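Sirkero Simulation Gallery

The Sirkero project at the Landry Institute studies how manipulation policies trained only in simulation perform on new object layouts. Each policy was trained on 400 simulated demonstrations and then evaluated on 60 layouts withheld from training. The mean task success rate was 86 percent. Results were last updated on 2023-08-10.

Material on this page may be reused for teaching with credit to the Institute. Layout files are issued through the Maltar archive.

Tabletop layout with a magenta cube, an orange pad and two green pads. The gripper is open above the work area.
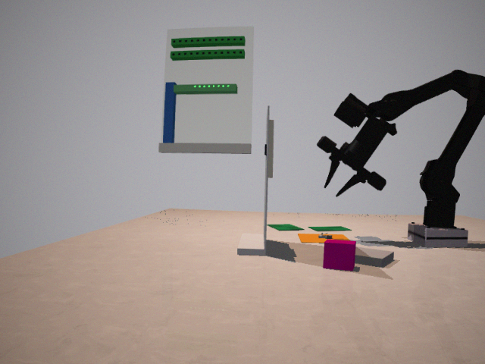
How are the withheld layouts chosen?
They are drawn at random before training begins, and the same set is used for every policy under comparison.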